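18/12/2018
Hand-held grippers, pad comparison, utensil sorting

Ribbed pads from Stovham are on both hand-helds now and I'm already a fan! Same linkage as before, same jaw travel, only the pads are new. The old smooth set from Gittins did fine on boxes and bottles back in September, but cutlery was miserable with them, so cutlery is what we're doing. Metal container, a mix of spoons, forks and chopsticks, patterned cloth underneath.

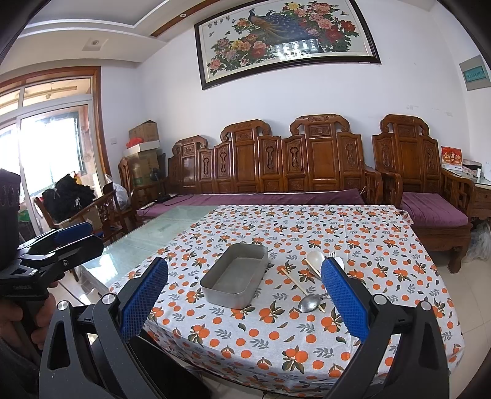
Chopsticks first. With the smooth pads they rolled out of the jaws if you closed even slightly off center. With the blue ones you can come in at a pretty sloppy angle and the stick just settles in (I did this one over and over because it was so satisfying). Iestyn Watkins thinks the gain is mostly in pad softness and wants to try the ribs turned 90 degrees. Fair point, I'd like to see that too.

Picking flat metal spoons is still the hard case. Best approach so far: tip down at the edge of the bowl, close slowly, lift handle last.

Count for the log: 572 clean grasps out of 866 tries, all utensils, both hands. Dropped handoffs: 35.
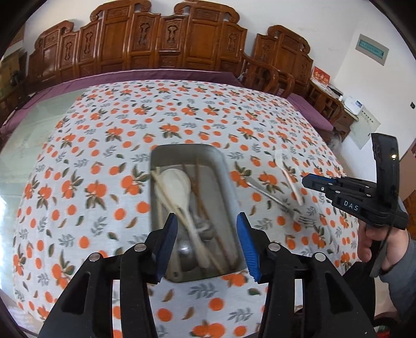

Reaching into the container with long handles lying across each other is where two hands really pay off. One holds, the other pulls. I love how natural it gets after a few minutes.

To do:
- rerun with ribs rotated (Iestyn)
- try the Plosier controller at the lower closing speed, 3 settings
- ask Stovham for a thinner pad, the tips are bulky next to a wall
- check pivot screws for play before the next long run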